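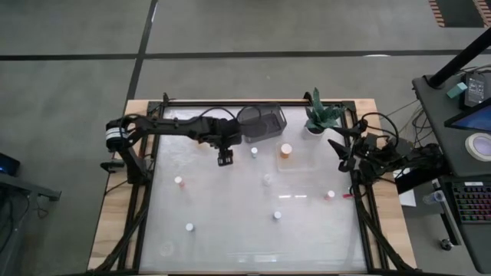
Sylvie Carrier
Build lead, Tomau two-arm table

Frequently asked questions about the Tomau build

People who come through the shared workshop ask a lot of the same things, and so do people who have read the parts list and want to make one at home. The answers are collected on this page. Last gone over in September.

What is Tomau?

Tomau is a tabletop rig with two robot arms facing each other over a white work surface. It picks up small items, moves them and puts them down somewhere else. It is a hobby build. No one is selling it and there is no kit.

Why two arms and not one?

One arm can do most of what we ask of it. Two arms let us pass an item from one side of the table to the other, and they let one gripper steady a container while the other reaches into it. If your budget only covers one arm, build the frame for two anyway. Adding the second mount later meant pulling half of mine apart.

What is the frame made of?

Black aluminium extrusion, bolted at the corners, with a raised crossbar along one side. The frame sits on a wooden tabletop. Extrusion costs more than lumber, but you can slide a bracket over a few millimetres without drilling a new hole, and you will be sliding brackets for the first month.

My first version was a plywood box. It flexed every time an arm stopped suddenly, and the gripper ended up in a slightly different place each time.

Can I use a different colour for the surface?

Yes. We use matte white because most of what we handle shows up well on it. Small white or translucent parts are harder, and you will see them go missing in the camera view when the ceiling lights are on. A mid-grey sheet is a fair compromise. Avoid anything glossy. Even the matte sheet throws back glare from some angles, and it picks up scuffs. Wipe it with a damp cloth and leave the solvents in the cupboard.

What software does it run?

The motion control is Jolano, which is our own code. It takes a list of positions and works out how to get both arms through them without the links touching. The camera side is a separate program called Windorix. The two talk over the local network. You can run either one without the other, and I recommend getting Jolano working by itself first.

Do I need to know how to program?

You need to be able to edit a settings file and read an error message. For anything past moving between fixed points you will want some Python. Several people in the workshop learned it on this project.

What did it cost?

My half of the build came to $871, not counting the arms. That covers the extrusion, brackets, surface sheet, power supplies, cable and fasteners. The arms are the big expense and prices move around too much for me to list one here. Buy the fasteners in bulk. I paid hardware store prices for the first lot and regretted it.

How long did it take?

The frame took 2 weekends. The wiring took longer than the frame, and calibration took longer than the wiring. I logged 135 hours before I was willing to leave it running while I made a coffee at the other end of the room. Someone who has done this before would be faster.

How do I route the cables?

Leave more slack than looks right. Move each joint by hand through its whole range with the power off and watch what the cable does at both ends. Tie it where it doesn't move and leave it free where it does. Check the loops again after any change to the mounts. The fault I get asked about most is an arm that loses contact only when it reaches across the table, and in every case so far it was a cable pulled tight at the shoulder.

What should I practise with?

Pill-bottle-sized cylinders are good. They are light and they give both fingers something to close on. Spread them out with clear space between them to begin with. Put a basket or a shallow tray near the edge of the surface as a place to drop things. Once that is reliable, move on to flat pieces, which are much harder to grip.
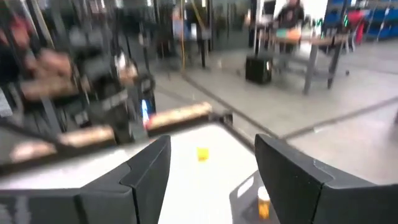 Where should the wrist camera point?

Angle it so both fingertips are in view at the bottom of the picture and the gap between them is clear. If you can't see both tips, you can't tell whether a part is centred before you close. Expect blur when the wrist swings quickly. Slow the last part of the approach and take your reading then.

The wrist view also takes in a lot of the room. Windorix lets you mask everything past the edge of the table, and you should do that before you try any detection.

Is it safe to stand near it?

Stay outside arm's reach while it is powered. There is an emergency stop and everyone who uses the table has to be shown where it is first. These are small arms, but a gripper can still pinch hard. Tie back long hair and take off lanyards.

The arm droops when I switch it off. Is it broken?

No. Most small arms have no brakes, so the joints go limp when the power is cut. Send the arm to its folded position before shutting down, or hold it with your hand under the forearm.

Why is calibration off again this morning?

Usually somebody has bumped the table. Check the corner bolts, then run the 6 point routine in Jolano. If the error is the same at every point, the base has shifted. If it is different at each point, look for a loose gripper screw.

Can I use the mounts from the Hallgrímsson drawings?

Yes, with longer bolts. The Hallgrímsson plate is thicker than ours and the standard bolts only catch a couple of threads.

Can I come and see it?

Friday after 6 is the best time. Bring closed shoes, and email first if you want to try your own parts on the table.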